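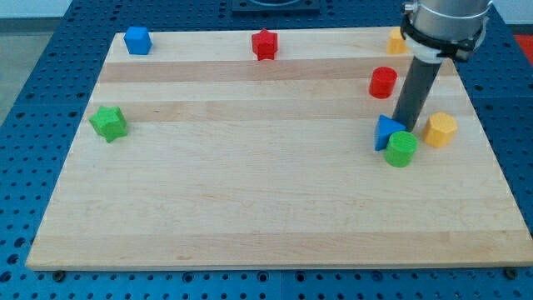 The Byun site reports that the board rocks when a child leans on one corner, and asks whether it should be returned or can be corrected where it is.

Ticket 217 – Shape block set, wooden base board
Status: Open, awaiting measurement
Opened: April 25, 2018
Product line: Drurna
Handled by: Podton Materials Support

Initial response
Thank you for your report. The board in this set is made of maple strips glued edge to edge. Solid wood of this type can cup slightly across the grain when one face dries faster than the other. Please confirm whether the board also rocks on a second flat surface. A perforated metal table may have a slight bow of its own, and the two conditions are easily confused.

Site reply
The board was moved to a stone counter and still rocks, though less. The green and red cylinders stay upright. The stars are the pieces that shift when the board is touched. The site also asks whether the fine ridges on some of the blocks are wear.

Second response
The ridges are printing layers and do not indicate wear. No sanding is required, and sanding will void the replacement terms for the blocks.

For the board, please proceed as follows:
1. Remove all blocks and wipe both faces with a dry cloth.
2. Stand the board on its long edge, away from heaters and direct sun, with air reaching both faces.
3. Leave it for 3 days, turning it end for end once each day.
4. Lay it flat and measure the gap under the raised corner.

A gap of 2 mm or less is within tolerance and may be corrected with the felt pads supplied by Horkedow. Larger gaps qualify for a replacement board. The blocks are to be kept at the site – only the board should be returned.

Site reply
Board placed on edge this morning. Measurement to follow on this ticket.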